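Winter Bird Feeding in Housing Estates, Ferlow District
Interim report to the Saarela Fund
2023-02-02

This is our second report for the grant year. It covers the time from the start of the season until the end of January. The final report will follow after the feeders are taken down and cleaned.

Feeders and sites

We promised in the application to have 40 feeders in use by midwinter. At the end of January we have 43. Most of them stand in the yards of apartment houses in Ferlow, and 19 are in Irent, where the housing company gave permission later than we hoped. The late permission cost us almost three weeks. We used this time to prepare the poles and the seed trays, so the work in Irent went quickly when it could begin.

Four feeders had to be moved. Two stood too near to the parking places, and the residents were not happy about seed shells on the cars. One was too low and the cats of the yard found it. The fourth was moved because of roof snow. All moves were done with our own work and did not bring extra costs.

Seed

The seed comes from Fomell, as in the first period. We have used 243 kilos of sunflower seed until now. The price went up in January, and we expect to go a little over the budget line for seed. We ask for permission to cover this from the travel line, where money is left. The total budget does not change.

Residents' counting

Each yard has a counting sheet in the stairway. By the end of January we received 223 filled sheets. The quality is mixed. Many people write "small gray bird", and we cannot use such a line in the tables, but we keep the sheet. Great tits and blue tits are on nearly every sheet. Greenfinches are fewer than the residents remember from before, but we have no earlier numbers to compare with.

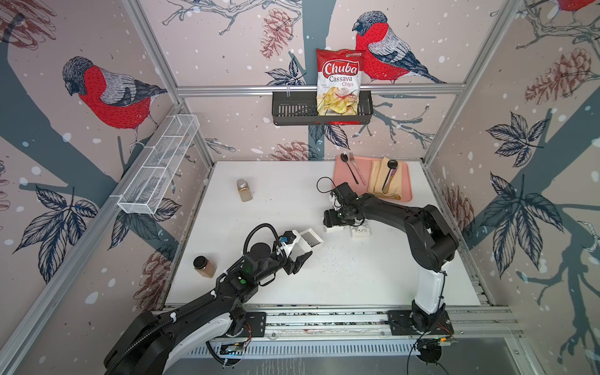
The bullfinch is the bird that residents ask about most, and also the one they report with the greatest confidence. For the new identification card we want to show it large and simple. The birds on the pale pink wallpaper are a good model for the drawing, with the bright red breast, the gray back and the darker head easy to tell apart, and one of them sits on a branch across the upper back wall. Our card should also show the female, whose breast is more brown, as she is often missing from the sheets.

The card is now two weeks late. The text is ready in two languages and the printing price is agreed.

Next steps

Feeding continues until the snow is gone from the yards. After that we wash the feeders, collect the last sheets and put the results in one table for each yard. We need your answer about the seed money before the next order.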